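Villard Building, Ground Floor Workrooms
Monthly Safety Walk – July
Walked by: Hashini Dewan, with Mitali Rathnayake for the electrical items
Started 8:15 a.m., finished a little before lunch (we stopped to talk to people, as usual!)

1. Exits and hallways – OK
Both exit doors open fully and close by themselves. The boxes that sat by the east door last month are gone, and thank you to whoever hauled them down to Majumder for storage. Please keep that corner clear through the summer, even when deliveries pile up and it looks so very handy.

2. Fire extinguishers – OK, one comment
Pins and seals in place on every unit, gauges in the green. The one outside the kitchen hangs behind the coat rack, and Mitali had to move two jackets to read the tag. Lai-ching Yen has kindly offered to shift the rack to the other wall.

3. Power strips and cords – NEEDS ATTENTION
One strip in Room 19 was plugged into a second strip, with a kettle and a space heater both on it. We unplugged the heater and left a note. I do know how cold that room gets when the air conditioning is running – come and see me and we'll sort out the vents instead.

4. Benches and small parts – OK
Bench tops are in good shape all through, and parts are being kept in holders where people can find them. Drawers under the benches all close, apart from the sticky one that has been sticky since I started.
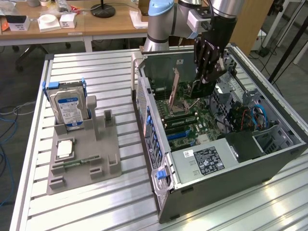 Item 4. Bench with parts tray: hard drive in its caddy, processor chip and a green circuit board.

5. First aid – NEEDS ATTENTION
The kit by the sink is out of medium bandages and the burn gel has expired. Shahnaz Dissanayake is ordering refills from Grellura, along with 500 pairs of gloves, as we seem to go through them faster every month. Eyewash ran clear on both sides.

6. Floors and mats – REPEAT ITEM
The mat at the loading door still curls at the corner. I caught my own toe on it, so I can speak with some feeling here. Tape is down for now and a new mat has been requested.

7. Lighting – OK
One tube flickering over the copier, reported.

Open items go to Shanthi Debnath by Monday, please. If you've already fixed something, tell her that too – she'd love to cross it off.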